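Akalix opens its coaster library to borrowers

Small homeware lending scheme adds 300 table pieces for parties, cafés and community suppers

Akalix, the neighbourhood lending shop for household goods, is opening its coaster library to the public this Thursday at 10am, and we are thrilled to be able to share it at last.

The library began with a single shelf of plates and jugs. Borrowers kept asking for the little things that finish a table, so we went looking for coasters, and rather a lot of people wanted to help! The opening collection holds 300 pieces in wood, rattan, cork and felt, sorted into sets that can be taken home for up to a fortnight.

"I thought coasters would be the dull corner of the shop," said Estrella Meléndez, who runs the lending desk. "Then the boxes started arriving and we all stopped work to look through them. People are going to have a lovely time mixing them up."

Mixing is very much encouraged. Sets can be borrowed as they come, or visitors can make up their own at the long table by the window, trying carved wood next to woven pieces until they find something they like.

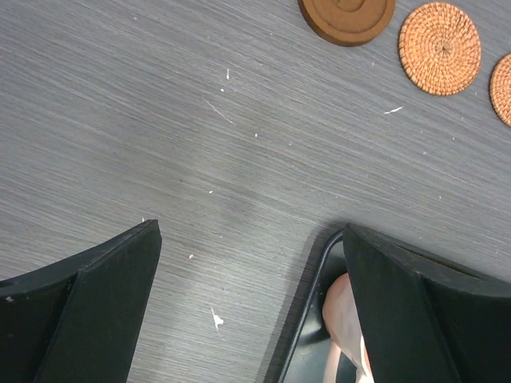

Rattan has been the early favourite with our test borrowers, among them the Romano supper club, which took 50 pieces for its January dinner and has already asked for them again. Wooden coasters suit heavier mugs and teapots — they wipe clean in seconds — and the felt ones are best kept for cold drinks.

Borrowing is free for members. Non-members pay a small deposit, returned when the set comes back. Please brush off crumbs before returning woven pieces, and don't put any of the coasters in the dishwasher.

Teodoro Cuautle, who repairs baskets and chair seats, will be at the shop from 2pm on opening day to show how a loose rattan end can be tucked in and stitched. Bring your own tired coasters or mats along and he will have a look at them with you.

Akalix would still welcome gifts of round coasters in any natural material, singles included. They can be left at the lending desk during opening hours.

Press contact: Natalia Zavala, Akalix

ENDS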